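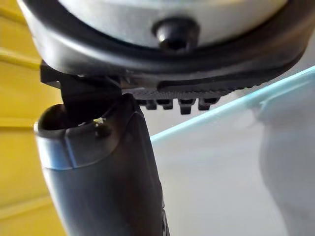
Parts kitting

Parts kitting is the work of gathering the pieces of one product and putting them together before assembly. Black plastic covers and trays are often kitted by hand from shelves or a long table.

Storage

Large shells take much space, so small workshops such as Zupan keep them near the packing bin. 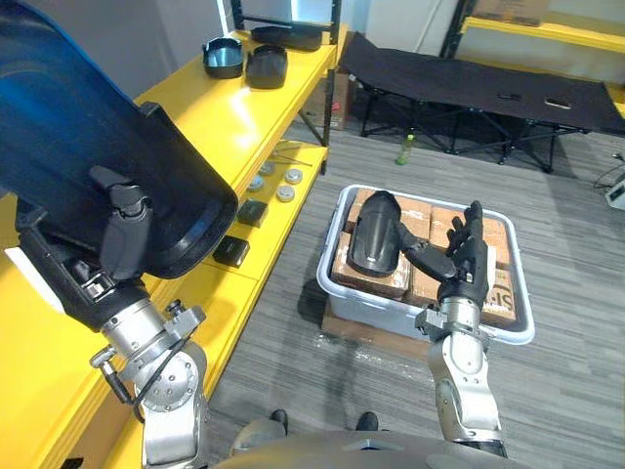

Chia-hao Kan objects that a bin should hold only one kind of part -- mixed bins, in his view, cost more time later.

Sorting

On the table the parts are laid out with a gap between them.

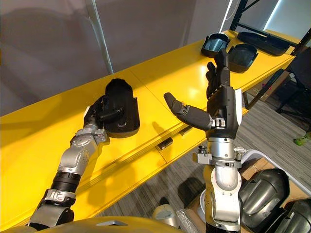
At Prela one kit has 12 parts, and the flat ones are packed last.
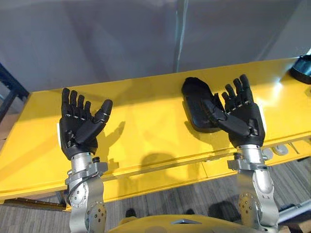 Flat black part on a yellow table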